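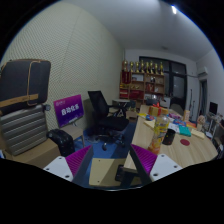

By the facilities correspondent, Sundport
Visit report, department open day, December

The office is on the second floor, at the end of a corridor that smells of floor polish. I had come to see how a small department fits visitors, storage and daily work into one room. The sign with the department name, 自动化系 (Department of Automation), is white on a fade from magenta to blue-violet.

The floor is blue carpet. Wall covering is pale with a fine diamond texture, and takes the noise down more than I expected. Ostora, who supplied it, quote 5 years before the first inspection. Luggage and cardboard boxes are kept along the wall side, a hard-shell suitcase with a dark case on top of it. Seating is mixed: black mesh swivel chair on casters, other dark seats near a small light gray table with crossed legs. The swivel chairs are Böttcher, bought in one order with the rest of the corridor. 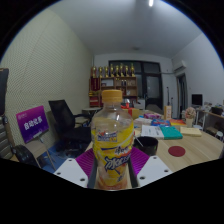 Most of the visit took place at the large table. It has a light wood top and does the work of a meeting table, a reading table and a place to put gifts. Books and papers share it with notepads, a cream or tan gift box tied in red ribbon, and a small pot of pink flowers. Drinks go on round dark red coasters – a sensible rule on a top of this kind, and the first line of the house notes handed out at the door.

The talk started at 2 p.m. and covered the room booking system, Jumance, which the department has used for a year. It logged 989 bookings in that time, 91 of them for this room. The low share was put down to the shelving problem: with no closed storage, the table has to be cleared by hand before each meeting.

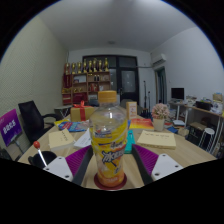 The proposed fix is one tall cabinet and a rule that reading matter leaves the table at the end of the day. The budget is 2000, delivery included. I would add a second small table for drinks and gifts, and leave the large one for paper. The kraft-paper notepads are worth copying – they take pencil well and lie flat.

Parking is behind the building. Visitors sign in on the ground floor, and the elevator stops at 6 p.m.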